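Cushion cover shrunk after first wash, can it be saved?

Posted in Home & Furnishings > Soft furnishings
Viewed 1167 times

hemline_861

I bought four cotton cushion covers from the Hakitz range in January, the woven ones with the tufted diamond pattern. They are sold as 50 x 50 cm and they fitted my old feather pads well, nice and full with no baggy corners.

I washed two of them last week at 40 degrees with a normal powder and dried them on an airer. They have come out at 47 cm one way and 49 the other. I can get the pads in if I fight with them but the zip strains and the pattern looks pulled across the middle. The label says machine washable and cotton 100%, with a tub symbol that has a line under it. I didn't tumble dry them.

Two things I'd like to know. Can I stretch them back, and should I wash the other two differently or just leave them alone? I'd also like to know if it is worth going back to the shop. I have the receipt but I cut the swing tags off.

3 replies

Dusitz Mending

Loosely woven cotton often does this on the first wash. The yarn is held under tension on the loom and relaxes when it gets wet. The shorter direction is probably the warp, so your 47 cm side will be the one that runs along the length of the cloth.

You can get some of it back. Soak the cover in lukewarm water for half an hour with a small squirt of hair conditioner, then press the water out in a towel. Don't wring it. Lay it flat on a folded blanket, close the zip, and ease it out by hand from the centre towards the edges. Measure as you go. When it is close to 50 cm, pin it down every few centimetres with rustproof pins and leave it until it is bone dry. It could take two days in a cool room.
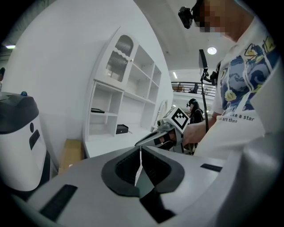
Go gently near the zip. The tape is usually polyester and won't have shrunk with the cotton, so that side may look wavy until the rest is pulled out to match. If it still ripples once it is dry, press it from the back with a damp cloth between the iron and the tufts. Never iron the tufts directly or they go flat and stay flat.

You should get one or two centimetres back on the short side. I wouldn't count on all three. It will also shrink a little again next time unless you wash it cool.

For the two you haven't washed, cold hand wash or a 20 degree wool cycle with a low spin, then pin them out damp as above. The line under the tub on your label means a reduced spin and a gentler cycle, so a full cotton programme was more than the maker asked for. Check what temperature is printed inside the tub as well. If it says 30, the shop has a fair reason to say no.

greygate19

just buy smaller pads. 45 cm in a 47 cm cover looks fine, bit floppy maybe. I did this with mine and stopped worrying about it

Tamuno Lane

I'd disagree with the reply above. Tufted covers need a full pad or the pattern sags. If you are replacing pads, measure the covers seam to seam and buy the same size or a size up, but a softer filling. Feather gives more than hollowfibre and will go into a slightly small cover without pulling on the zip. Flaser do a 48 cm feather pad which I use for covers that have come up short. They are not cheap but they have lasted.

On going back to the shop, ask anyway. Take the receipt and one of the unwashed covers so they can see the difference side by side. Missing swing tags shouldn't matter for a fault, it is the sewn-in care label they will want to look at. If you followed it, say so and tell them what programme you used. If you didn't, I'd leave it and try the soaking first.

hemline_861

Thanks all. Label says 30 inside the tub, so that's my fault and I won't be taking them back. One cover is soaking now. The spin was 1200 as well, which I never thought to change. Will wash the other two by hand when they need it.

Thread last updated April 2024
Filed under: cotton, cushions, shrinkage, washing labels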